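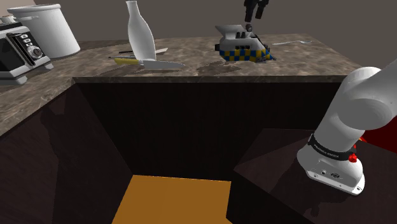
Rental kitchens in Plermont are inspected for wiring, venting and water pressure. Counter depth is left to the landlord, and I think the housing code should cover it.

A counter needs enough clear depth for a cutting board with an appliance behind it. In many older units it has room for one of the two. The tenant then works on the stove top, next to a burner. Ladan Soltani measured 353 units for the Fliltlow survey and found that 30 of them had no clear stretch of counter wide enough for a board.
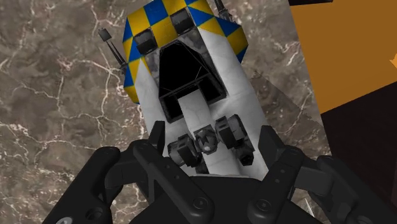

Landlords object to the cost. Konrad Pawlak argues that a minimum would force owners to replace cabinets that still have years left in them. The objection is fair for existing buildings, and a 5-year phase-in would answer most of it. It carries no weight for new construction, where the extra 2 inches are a line on a drawing.

The Magnusson draft sets a figure for new units and leaves the old ones alone. It should be amended to cover both before the November vote.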